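Call for participants: Stokska student manipulation project, October intake

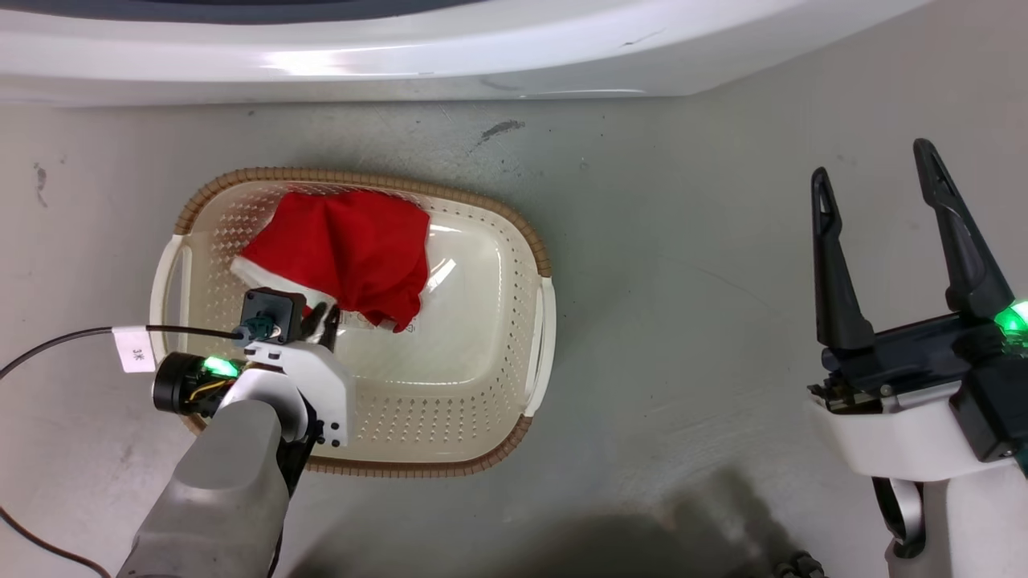

Stokska is a student robotics project run out of the Lususach workshop, and we are taking on new members for the October intake. The project works on one broad task, which is getting a two-armed robot to handle household goods made of cloth. Most of a new member's first term is spent on picking and placing: moving one soft item into or out of a container, over and over, with small changes to the starting position. A typical setup is a plastic laundry basket on the concrete floor with a single item in it, such as a red Santa hat with a fuzzy white brim, and one arm working over the basket while the other stays out to the side with its fingers open. Hats, socks and tea towels all crumple differently, and the operator has to decide where to pinch before the arm gets there. That decision is most of the job and it takes practice.

We are looking for people in the following roles.

Operators. You will drive the arms through set tasks and keep a written log of each attempt. No robotics background is needed. You should be patient, have reasonable hand-eye coordination and be comfortable standing for a full session. Video game experience is neither required nor a problem.

Hardware members. You will look after the grippers, brackets and cabling. Cables catch on things, and a good part of this role is routing them, tagging them and replacing them. You should know how to use a hex key and a multimeter. Soldering can be taught.

Software members. You will work on the recording tools and on the training scripts. We use Python and Linux. Second-year programming or the equivalent is enough.

Reviewers. You will go through recorded attempts and mark each one as a success, a partial or a fail. This can be done from home and suits someone who can't make the workshop hours.

What the project is aiming for

The team is entering the cloth handling division of the Hermans Challenge, a student competition for two-armed robots. The rules call for 50 scored attempts across a mix of baskets, trays and open floor, using items the team has not seen beforehand. Our internal target before we enter is 1000 logged attempts. At the time of writing the log stands at 548, so there is plenty left to do and new operators will be on the arms early.

Time commitment

Members are asked for one workshop session a week and one short meeting a fortnight. Sessions run for two hours in the evening. Over the full intake this comes to 88 hours, including the induction. If you are studying, talk to your program coordinator about counting the hours toward a practical credit. We can sign a record of attendance but we can't arrange the credit for you.

Positions are unpaid. Tools, safety glasses and workshop access are covered. Travel is not.

Who can apply

Applicants must be 16 or older and enrolled at a high school, college or university. Those under 18 need a signed consent form from a parent or guardian. The workshop is on the ground floor with a ramp at the side entrance – tell us if you need the work done at bench height and we will set it up that way.

All members complete the Trutov safety induction before their first session. It covers the emergency stop, where to stand while the arms are powered, and lockout when someone is working on the hardware. Long hair must be tied back and closed shoes are compulsory.

How to apply

Send a short letter of no more than one page to the project lead, Kiros Gebretsadik, care of the Lususach front office. State which role you want, a second choice if you have one, and the evenings you are free. Hardware and software applicants may attach a description of something they have built or fixed. Marks and transcripts are not needed.

Shortlisted applicants will be invited to a trial evening, where everyone has a turn on the arms regardless of the role they applied for.

Posted 2020-05-20. Applications stay open until all places are filled.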